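Packing tape

Packing tape is a pressure-sensitive tape used to close boxes and parcels. It has two main parts, a thin backing and a layer of glue, and is sold wound on a hollow core. Most of it is clear, brown or amber.

Before tape became common, parcels were tied with string and sealed with wax. A carrier's book kept at Cludonley, begun in 1761, lists twine, wax and brown paper among the goods bought each November. Gummed paper tape, which has to be wetted before use, came much later and is still made. Plastic tape replaced it in most packing rooms - it needs no water and sticks at once. 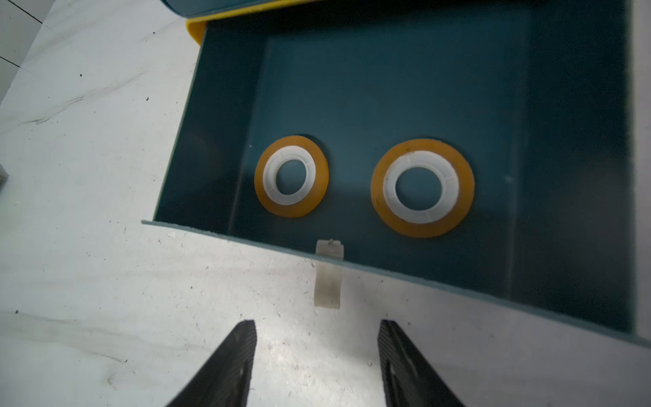
Kam-wah Tang has argued that gummed paper never deserved to lose its place, as it bonds with the cardboard and shows plainly when a box has been opened. The Privmont packing handbook takes the other side and recommends plastic tape for all but the heaviest cartons.

The glue is usually acrylic, hot-melt or natural rubber. Acrylic ages well and resists sunlight, while hot-melt grips faster but can weaken in heat. Rolls keep best in a cool, dry cupboard.

Among small makers, Dhillon sold its tape by the case of 6 rolls. Geltumum, a later rival, was known for a quieter tape - the loud noise of unwinding comes from the glue letting go in short jerks.

Related articles
Gummed paper
Sealing wax
Corrugated cardboard
Twine

247 shares | 2 comments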